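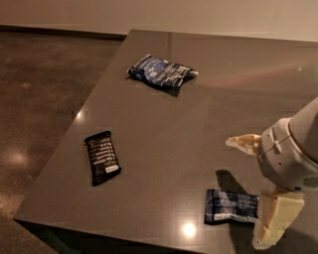 Snackpapier auf dunkelgrauer Tischplatte

Sortiment > Tisch & Tafel > Tischabfallbehälter > Pilance

Tischabfallbehälter Pilance, 2000 ml, mit Schwingdeckel
Artikelnummer 1062

Wer gern Leute am Tisch hat, kennt die kleinen Häufchen, die sich dort im Lauf eines Abends bilden: Bonbonpapier, Riegelhüllen, Teebeutelanhänger, Mandarinenschalen, der Aludeckel vom Kaffeesahnenäpfchen. Keiner steht dafür eigens auf und geht zum Mülleimer in der Küche (wir auch nicht!), und so wandert das Zeug zuerst neben die Tasse, dann unter den Tellerrand und am Ende in die Obstschale. Für solche Tische haben wir den Pilance ins Programm genommen, und er ist uns in den Jahren seither richtig ans Herz gewachsen.

Der Pilance ist ein standfester kleiner Abfallbehälter für den Tisch, aus pulverbeschichtetem Stahlblech, mit einem herausnehmbaren Einsatz und einem Schwingdeckel, der sich mit einem Finger aufdrücken lässt. Er ist so niedrig, dass man bequem darüber hinwegschauen und sich unterhalten kann, und trotzdem passt erstaunlich viel hinein. Mit 2000 ml kommt eine Kaffeerunde gut über den Nachmittag, eine Skatrunde mit Erdnüssen und Schokoriegeln auch über den Abend, und selbst ein Kindergeburtstag schafft es bis zum Kuchen, bevor zum ersten Mal geleert werden muss.

Deckel und Einsatz

Der Deckel hängt an zwei Edelstahlstiften und pendelt von allein in die Mitte zurück. Beim Vorgängermodell, das manche unserer Stammkunden noch in der Küche stehen haben, klapperte er dabei ein wenig. Seit der Überarbeitung im Oktober sitzt auf jeder Seite ein kleiner Filzring, und nun schwingt er fast lautlos aus. Wer noch den alten Deckel hat, kann ihn einzeln gegen den neuen tauschen, die Aufnahmen sind gleich geblieben. Schreiben Sie uns dafür einfach ein paar Zeilen, wir legen den passenden Deckel dann der nächsten Bestellung bei und berechnen nur das Material.

Der Einsatz ist aus lebensmittelechtem Kunststoff und hat oben einen umlaufenden Rand, an dem man ihn gut greifen kann, auch mit nassen Händen. Einen Beutel braucht er nicht. Viele nehmen trotzdem gern einen, vor allem bei Obstresten und Teebeuteln, und dafür führen wir die Papierbeutel Endale, die genau hineinpassen und mit in den Biomüll dürfen, sofern Ihre Gemeinde Papierbeutel dort annimmt. Eine gefaltete Zeitungsseite tut es übrigens genauso gut!

Auf welche Tische er passt

Unter dem Boden sitzt eine Korkscheibe über die ganze Fläche. Sie schont geölte und lackierte Platten, und auf glatten, glänzenden Oberflächen verhindert sie, dass der Behälter beim Aufdrücken des Deckels wegrutscht. Auf Glas steht er ebenso ruhig. Bei frisch gewachsten Holztischen bitten wir um etwas Geduld: Lassen Sie das Wachs erst vollständig aushärten, Kork nimmt sonst Farbe an und gibt sie an der nächsten Stelle wieder ab. Das ist kein Drama, sieht aber auf einer hellen Tischdecke nicht schön aus.

Auf dem Balkon darf er den Sommer über mit an den Tisch. Über Nacht draußen lassen sollte man ihn lieber nicht, der Kork quillt im Regen auf und braucht danach Tage, bis er wieder flach liegt.

Farben

Lieferbar ist der Pilance in 6 Farben: Kieselgrau, Tannengrün, Senf, Ziegelrot, Nachtblau und Creme. Creme und Kieselgrau sind matt beschichtet, die übrigen seidenglänzend. Senf fällt kräftiger aus, als man es beim Wort vermutet, eher wie der mittelscharfe aus der Tube – wir mögen ihn sehr, aber sagen es lieber dazu. Ziegelrot ist zurzeit knapp und kommt voraussichtlich erst mit der nächsten Lieferung wieder in größerer Zahl.

Reinigung

Einsatz und Deckel vertragen die Spülmaschine, am besten im oberen Korb. Den Außenbehälter wischt man mit einem feuchten Tuch ab und trocknet kurz nach. Scheuermilch bitte nicht, auch nicht die sanfte, auf den seidenglänzenden Farben sieht man jeden Kreis. Klebrige Stellen von Bonbons lösen sich mit warmem Wasser und etwas Spülmittel, wenn man das Tuch ein paar Minuten aufliegen lässt. Gerüche setzen sich im Einsatz kaum fest. Nach einem Abend mit Zwiebelkuchen hilft ein Löffel Natron, über Nacht offen stehen gelassen.

Für Gasthäuser, Büros und Gemeinderäume

Auch im Frühstücksraum, in der Teeküche oder auf langen Tafeln macht sich der Pilance gut. Hierfür gibt es ihn im Sechserkarton zum Preis von 81 Euro, auf Wunsch farblich gemischt. Die Einsätze lassen sich ineinander stapeln, die Außenbehälter leider nicht, rechnen Sie im Schrank also ein Fach mehr ein. Wer die Behälter beschriften möchte, etwa mit Tischnummern, findet bei uns die Anhänger Verkitz, die mit einer kleinen Öse am Deckelstift befestigt werden.

Nicht geeignet ist der Pilance für Zigarettenkippen und Asche, auch nicht, wenn sie längst erkaltet scheinen. Ebenso bitte keine heißen Teelichter hineinwerfen.

Lieferumfang

Außenbehälter mit Korkscheibe
Einsatz, 2000 ml
Schwingdeckel mit Filzringen
Drei Papierbeutel Endale zum Ausprobieren

Versand und Ersatzteile

Wir verschicken aus unserem Lager in Uneck, gut gepolstert in Papier und ohne Folie. Die Schachtel heben Sie am besten ein Weilchen auf, falls die Farbe in Ihrem Licht doch anders wirkt als gedacht und Sie tauschen möchten. Einsatz, Deckel, Filzringe und Korkscheibe gibt es alle einzeln. Die Korkscheibe ist selbstklebend, die alte lässt sich mit einem Föhn anwärmen und dann in einem Stück abziehen. Wenn Sie unsicher sind, welches Modell bei Ihnen steht, schauen Sie unter den Deckel: Die überarbeitete Ausführung hat dort die eingeprägte Artikelnummer, die ältere ist an dieser Stelle glatt.

Kategorie: Tischabfallbehälter, Alles für die Kaffeetafel

Dazu passt auch
Papierbeutel Endale für Tischabfallbehälter
Anhänger Verkitz mit Öse
Korkscheibe Pilance, selbstklebend
Krümelbesen mit Schaufel, Buche
Wachstuch, Meterware, abwischbar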